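How to oil a wooden floor in a rented flat

Check your tenancy agreement first. Most landlords in Brultbridge are happy for you to oil a floor but want to be asked, and a short email is enough. Ours replied the same afternoon and only wanted to know which product we were using.

You need to know whether the boards are oiled or varnished. Put a few drops of water in a corner and leave them for ten minutes. If they sink in and leave a dark mark, the floor will take oil. If they sit on top, it is probably varnished and oil will just stay sticky on the surface.

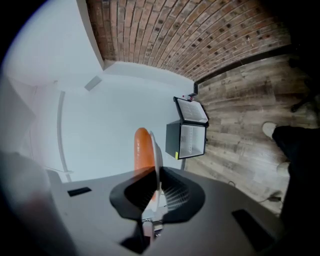 Move what you can into another room and vacuum twice, going along the boards the second time. Wash with a well wrung mop and a little wood soap, then leave the floor overnight. It must be fully dry.

Any rough patches can be rubbed down by hand with 120 grit paper, always with the grain. Don't be tempted to hire a drum sander for a floor that only looks tired. Vacuum again afterwards and wipe over with a barely damp cloth.

I used Osell clear matt oil, 800 ml, which was enough for one coat in our living room with a bit left for the hall. The tinted one from Yeoman is nice too, but it shows overlaps if you stop halfway across a board.

Start in the corner furthest from the door. Pour a little oil into a tray, work it in with a flat brush and cover two or three boards at a time, full length. Wait 30 minutes, then wipe off everything that hasn't soaked in. The wiping matters more than the brushing — any oil left standing will dry shiny and pick up dirt.
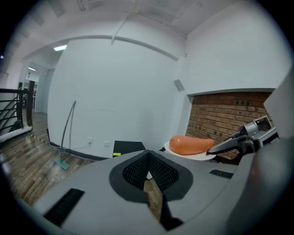 Orange sausage shape on a white plate, wooden floor below.

Lay used cloths out flat outdoors to dry, as oily rags can catch fire by themselves when bundled up. Once stiff, they can go in the bin.

Keep off the floor until the next day, and stay in socks for two days after that. Rugs go back after a week. I did ours in April with the windows open and the smell had gone by the second evening.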